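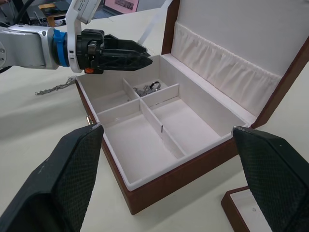

Le coffret Ritel ouvert : extérieur brun-rouge à veinage bois, intérieur blanc, pochette froncée dans le couvercle.

COMMUNIQUÉ DE PRESSE
22 juin 2020

Sketimeo présente Ritel, un coffret à bijoux à l'ancienne pour celles et ceux qui aiment ranger leurs petites choses

Partager 14 · Commentaires 2

La maison Sketimeo a le grand plaisir d'annoncer l'arrivée de Ritel, un coffret à bijoux à poser sur une commode, une coiffeuse ou le coin d'une étagère, et que nous avons voulu proche de ceux que beaucoup d'entre nous ont connus chez une grand-mère ou une tante (celle, vous savez, qui nous laissait essayer ses colliers le dimanche pendant que les grands prenaient le café). Cette première série compte 510 exemplaires et sera disponible en septembre dans les boutiques Modise ainsi que par correspondance.

Il nous a fallu du temps pour en arriver là, et nous le disons volontiers. L'idée vient d'Eglė Priedītis, fondatrice de Sketimeo, qui gardait depuis son adolescence ses boucles d'oreilles dans une boîte à biscuits et qui s'est mise un jour à chercher un vrai coffret, simple, clair à l'intérieur, avec un couvercle qui tienne debout quand on l'ouvre. Elle en a vu de très jolis et de très chers, d'autres remplis de tiroirs minuscules où l'on ne glisse pas un doigt, et elle a fini par dessiner le sien sur la table de la cuisine.

« Je voulais ouvrir le couvercle et retrouver tout de suite la bague que je cherchais, sans vider la boîte sur le lit, raconte Eglė Priedītis. Le blanc aide énormément. Une petite chaîne en or sur un fond sombre, le matin, quand on est pressée, on la cherche longtemps ! »

L'extérieur de Ritel porte un veinage bois brun-rouge, une teinte chaude qui s'accorde bien avec les meubles de famille et qui se marie aussi, nous l'avons essayé avec bonheur, avec une table toute blanche. Le plateau du bas est peu profond, garni de blanc sur le fond comme sur les parois, et deux séparations s'y croisent pour former quatre compartiments. Chacun les occupera à sa manière : les bagues d'un côté et les broches de l'autre, ou bien les bijoux de tous les jours devant et ceux des mariages au fond. Dans l'équipe, les avis restent partagés et les discussions du déjeuner s'en ressentent encore.

Le couvercle s'ouvre sur une charnière et reçoit, en travers de son panneau intérieur blanc, une pochette de tissu froncé. C'est le détail auquel nous tenons le plus, et celui qui nous a donné le plus de travail. Trop serrées, les fronces ne laissent plus passer la main ; trop lâches, la pochette bâille et les boucles retombent dans le plateau dès que l'on referme. On y glissera un bracelet plat, un foulard très fin, une médaille de baptême dans son papier de soie, ou les petits mots que l'on garde sans trop savoir où les mettre.

« J'ai recommencé la pochette tellement de fois que ma fille habille ses poupées avec les essais, confie Cinzia Bortolotti, qui s'est chargée des garnitures. Je suis contente du tombé que nous avons maintenant. Il est souple, il est un peu coquet, et il rappelle les trousseaux d'autrefois. »

Pour accompagner le lancement, Sketimeo glissera dans chaque coffret un livret de rangement rédigé par Līga Kivi, où l'on trouvera des conseils pour démêler une chaîne sans s'énerver, séparer l'argent des bijoux fantaisie et trier ce que l'on ne porte plus. Le livret propose également une page à remplir, afin de noter d'où vient chaque bijou et à qui on aimerait le donner plus tard. Plusieurs de nos clientes nous avaient demandé une telle page par courrier, et nous les remercions très chaleureusement de cette belle idée.

L'entretien est des plus simples : un chiffon doux et sec pour l'extérieur, un pinceau à maquillage propre pour les coins des compartiments. Nous conseillons de garder le coffret à l'écart de la fenêtre, l'intérieur clair n'aimant guère le plein soleil de l'été. La charnière est garantie cinq ans, et la maison Atside, qui assure nos réparations, reprendra les garnitures abîmées sur simple envoi du coffret bien emballé.

Les boutiques Modise accueilleront Ritel avec deux après-midi de présentation, auxquels la presse et le public sont cordialement invités. Cinzia Bortolotti y montrera comment se monte la pochette, et chacun pourra venir avec ses colliers emmêlés, que Līga Kivi se fera une joie de démêler autour d'un thé. Les horaires seront communiqués à la fin de l'été.

À propos de Sketimeo
Sketimeo dessine des coffrets, des boîtes à couture et de petits rangements pour la maison. L'équipe travaille autour d'Eglė Priedītis et de Rasmus Grīnberga, responsable de la fabrication.

Contact presse
Ojārs Lūse, service de presse de Sketimeo
Visuels et prêts de coffrets pour prises de vue sur demande. Les coffrets prêtés sont à retourner avec leur livret.

Partager cet article · 14 partages · 2 commentaires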